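Remote driving a simulated arm: my demos are all over the place, how do I get smoother ones?

Posted in Teaching by Hand & Remote
Waltbridge Makers Help

prirno_pete
Hi all, hoping someone can help! I'm trying to teach a simulated arm a tabletop job by driving it myself with a handheld controller (a Braria one, second hand). I've recorded 60 demos so far and when I play them back I look like I'm swatting a wasp. The arm wobbles, stops dead halfway, then lurches at the thing it's meant to pick up. The policy I trained on them does exactly the same, wobble and all. Do I need more demos, or just better ones? And should I be cutting out the bits where I stop to think?

declercq_dan
more data mate. 60 is nothing

tin_kettle
Better ones first! I had a folder full of this sort of thing last January and ended up binning 46 of them, which hurt, but the 2 evenings I spent redoing them were worth more than the whole lot before.

Things that helped me: turn the controller scaling right down, so a big hand movement gives you a small arm movement. Do a few practice runs and don't save them. Decide on your route before you press record (I say mine out loud, my cat is used to it) and stick to the same one each time, at least until the policy can manage it. And yes, trim the long pauses, but leave in the short slow bit just before the grip, or it'll learn to charge in.

Also have a look at your camera angle. I was driving from a view where I couldn't judge depth at all, so I kept stopping to check. I moved it up and tilted it down over the table and half my hesitating went away.
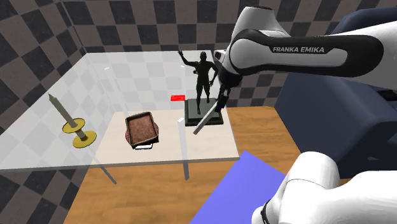 hobnob_83

I'd go along with tin_kettle on nearly all of that. My table's glass, with a statue, a candlestick and a tray on a round reddish plate, and the Franka comes in from the right, so the gripper ends up hanging right beside the statue. With things that close together I drive in two stages, first up and clear of everything, then down. Trying to do it in one swoop was where all my lurching came from.

One more thing, check whether your objects have settled before you start recording! Mine need about a second after a reset, and I've got loads of early demos where I set off too soon. Which simulator are you on, by the way? The scaling setting lives in a different menu in some of them.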